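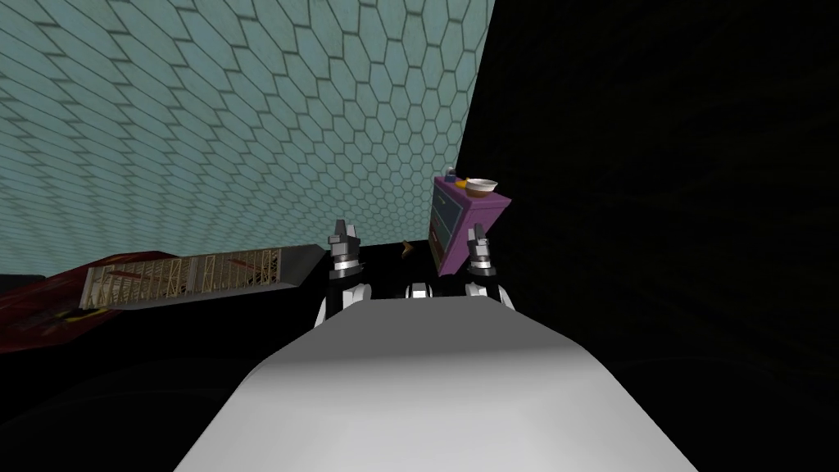

Figure 1. Pale teal wall with hexagonal tiles and thin dark grout lines (computer rendering).

5 min read

Grout Lines and Cleaning Time in Shared Bathrooms
Student project report, Interior Materials

Our project looked at whether small tiles take longer to clean than large ones. The question came up during a visit to the Ulcombe residence hall, where the ground floor was retiled in December with small hexagons and the upper floors still have large squares.

Method

We made four test panels, all the same size. Two used small hexagonal tiles from Brandão and two used large square tiles from Stolla. The grout was the same gray cement grout on every panel. Each panel was coated with 5 ml of a soap and chalk mix and left overnight. We then scrubbed it with a nylon brush and 1000 ml of warm water until a white cloth came away clean. Every panel was tested six times.

Results

The hexagonal panels took almost twice as long as the square ones. Most of the extra time went into the joints. The tile faces cleaned up at about the same speed on both types. Sealing the grout with Flusta sealer cut the time on the hexagonal panels, but the effect was weaker by the last two runs.

Problems

One square panel cracked in a corner and had to be regrouted before its third run. We also changed brushes partway through, and the new one was stiffer. We did not test floor slip, which a few residents asked about. The sealer would need a longer test than we had time for.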